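I've been meaning to write up the clear hinged-lid storage box for a while now, mostly because I kept telling people about it at the door and then forgetting what it was called. It's the Resetti, sold by Toltau, and I got mine in October from the home goods store in Llanos. It lives on the table in the craft room these days, and I've been using it for small packaged things, the kind with bright printed fronts that otherwise end up sliding around in a drawer.
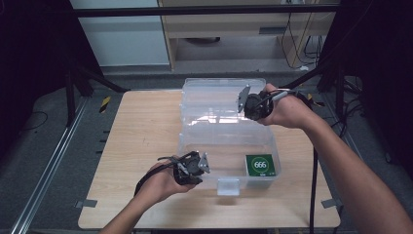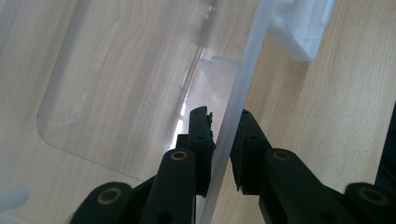
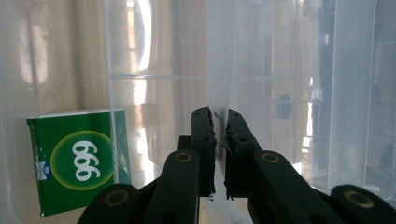 *The Resetti on the work table: lid open in the first photo, a close look at the frosted plastic and its little tab in the second, and a green 999 box leaning inside in the third.*

Let me start with the lid, since that was my whole reason for buying the thing! I have owned so many boxes with lift-off lids, and I have lost or cracked nearly every one of those lids (one went under the car, don't ask). A hinged lid stays with its box. It tips back and stands nearly upright by itself, so both hands are free for whatever you're putting in or taking out. The one catch is that you need some room behind the box, so if your shelf is shallow you'll be pulling it forward every time.

The latch is a small see-through tab on the front rim. I'll be truthful, it took me a good week to get friendly with it. It's thin, it's the same color as everything else, and in the evening with only the lamp on I was feeling along the rim for it like somebody looking for the end of the tape. Mine has held up fine so far, but I open it gently, and I wouldn't hand it to a toddler and expect the tab to come back in one piece.

Now, the plastic. It's clear enough that I can tell what's inside from across the room, especially anything green or red. It isn't glass, mind you. You get a soft, frosty look along the walls, and the lid throws a lot of reflections from its ridges, so reading small print through it is a lost cause. For finding the right box on a Monday morning it does the job beautifully.

Cardboard boxes stand up nicely against the inside wall, too, and I like to keep them that way with the fronts showing. If you only have one or two in there they do tend to lean, and mine slump over when I carry the whole thing to the kitchen. A divider would have been a lovely extra. Toltau doesn't include one, so I cut mine from an old folder.

My sister-in-law over in Stundthorpe bought the same box for her sewing patterns and she's less fond of it than I am. She says it shows every fingerprint, and she's right, it does. A damp cloth takes care of that, and I give mine a wipe whenever I think of it.

Four stars from me. I'd buy another, and I probably will before the holidays, if Llanos still has them in stock.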